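Chapter 4
Comparing Grippers in Simulation

4.1 Why the arm is held constant

A gripper trial is only useful if the arm, controller and camera stay the same while the hand changes. In this chapter, three grippers are compared on one simulated arm: the Turlow parallel jaw, the Bikden jointed-finger hand and the Ojo suction cup. Each completes 2000 grasp attempts under the Drirnance controller, using identical start poses and object lists.

Success rate alone is a poor measure. Approach clearance, contact force at closure and slip during the lift are logged separately, and their definitions are given in Section 4.3.

Objects placed close to a counter edge deserve particular attention. The support surface ends beneath them, and a small lateral error at the fingertips can push them off before the grip has closed.
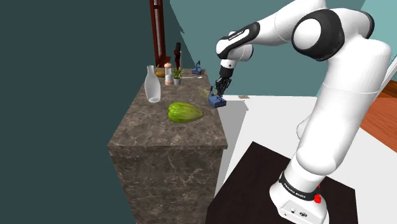
4.2 Setting up the trial

Load the kitchen model and set the friction coefficients before attaching any gripper. Record the random seed in the trial log.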